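Handling module, session 5: notes from the Bralham open day

Posted for those who missed the coach. Written up fast, so check against your own notes before you quote me.

Bring to next session: these notes, your gripper sketch, the one-page risk sheet.

What we went to see
Two-armed work at table height. Bralham open their handling lab once a year, morning talk, then demos in small groups. Our group had Hooman Dehghan for the talk and the simulator room, then the real cell after lunch.

Morning talk, main points
- Why two hands at all. One hand holds or steadies, the other does the fiddly bit. Most packing jobs done by people are like this and we don't notice.
- Fingers v. suction. Suction is quick and cheap on flat lids. Poor on anything curved, soft or leafy.
- Five-fingered hands: lots of joints, lots to go wrong. Dehghan's view is that half the joints could be locked for most jobs. Discuss.
- Teaching by example. An operator moves the arms through the job, the run is stored, the controller learns from the stored runs. They call a stored run an episode. Use that word in your write-up.
- Their produce set has 2,591 episodes, of which 1,822 were kept for training. The rest thrown out for dropped items, bad timing, operator giving up halfway.

Work this out for yourselves: what share was kept? And is throwing away the drops a good idea? (Think about what the controller never gets to see.)

Simulator room
Everything is tried in simulation before it goes near the cell. Software is Furkisine, their own. Points I wrote down:
- Contact is the hard part. Looks fine, then the fingertips sink into the fruit or it shoots off across the table.
- Light objects worse than heavy ones. A foam tray slides if you so much as brush the rim.
- Friction values are guessed first, then changed til the motion matches the real table.
- Start positions get shuffled every run so the controller cant just memorise one path.

Task on the screen for our group: yellow fruit, white tray, both hands. Note how near the right thumb is to the rim, and how much bare table there is on the left. Sketch which hand you would move first.

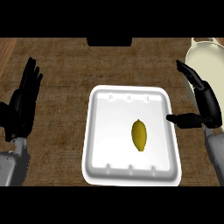 Ardalan Arabzadeh thinks the left hand should go first, to brace the tray, and that the right should stay off the fruit until the tray can't slide. He'd also want a slower approach over the last bit, even if it costs cycle time. Fair point, and it is the opposite of what I had down. Argue it either way in the write-up but give a reason based on contact forces.

Real cell, after lunch
- Guarding: light curtain at the front, fixed panels at the sides. Find the e-stops on your plan.
- Reset between runs is done by hand. Slow. Ask yourself who pays for that.

Write-up
One side of A4, diagram included. Label both arms. Hand in at the start of session 6.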